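Tidy-up task in sim: gripper keeps missing the mug
Robotics Club Forum > Student Projects > Simulation

ngaio_r
Posts: 72
Hi all. I'm Ngaio Ruawai, second year, and I'm doing the kitchen tidy-up for the Ilero student challenge. There are two of us on the team. The arm is a simulated Franka and we have to clear a counter with whatever the scene loader puts on it. We get 2000 steps per run. Most of our runs use up the lot on the mug.

I've tried the default grasp planner and one we wrote ourselves. Both do fine with blocks. Both go wrong with anything lying on its side. The layout we've been testing on is below.

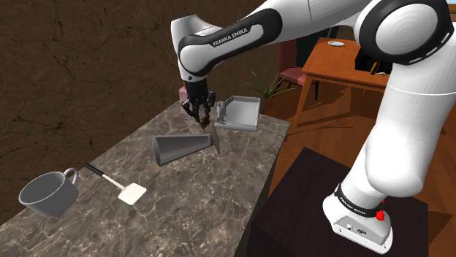
Mug and spatula at the near end, arm working at the far end by the white tray.

Has anyone got a mug on its side to work reliably? We have until the end of November.

cleretti
Posts: 800
Which part of the mug are you going for? If it's the body, stop doing that. Go for the rim, one finger inside and one outside. We did this at our club last year and it went from hardly ever working to working most times.

ngaio_r
Body. The planner picks the middle of the bounding box.

cleretti
That'll be your problem then. The middle of the box is a poor guess for anything hollow with a handle on it.

pelupessy
I don't agree with going for the rim every time. It depends which way the opening faces. If the arm has to reach right round to get a finger in, you run into joint limits and the planner gives up. I'd take the handle when it points up and only use the rim as a second choice.

cleretti
Handles are thin and the contact model is poor on thin parts. Ours spun round in the fingers every time.

pelupessy
Did you change the friction settings or leave them as they came?

cleretti
Left them. The rules we had didn't let us touch physics.

ngaio_r
Ours don't either. I'll try both and count. Another question while I'm here. We lose a lot of steps when the arm is down low by the tray, because the forearm hides most of the counter from the view we use for detection. 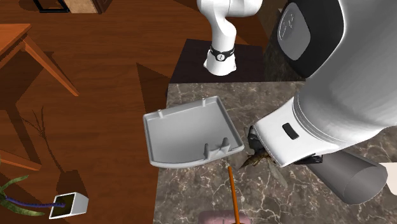 I've been thinking of making it lift to a fixed pose after every grasp attempt and look again. It costs steps, but at the moment it's going by an old guess of where things are.

Dilwyn Mostyn
Club mentor
Lift and look again. Don't do it after every attempt though, only after a failed one. Check the finger gap when the gripper closes. If it shuts fully, you've got nothing, so go back up.

Also log each attempt with the object name and the grasp type. I've asked your year to do this before.

ngaio_r
We do log it, just not the grasp type. Will add that tonight.

doneo
Does the order matter for scoring? We left the awkward things until last and at least got points for the easy ones.

ngaio_r
No set order. We were going nearest first. I'll change it to easiest first.

pelupessy
Nearest first saves travel. I'd test it before you drop it.

ngaio_r
Update. Ran 11 with the rim grasp and 11 with the handle. Rim got the mug 8 times, handle got it 5. All the same layout, so I don't know how it does on others yet. Lifting only after a failed grasp helped as well and we finished two runs with steps left over.

pelupessy
Fair enough on the rim. Try it with the opening turned the other way before you settle on it.

ngaio_r
Doing that next. The spatula is still a mess but I'll start a new thread for it.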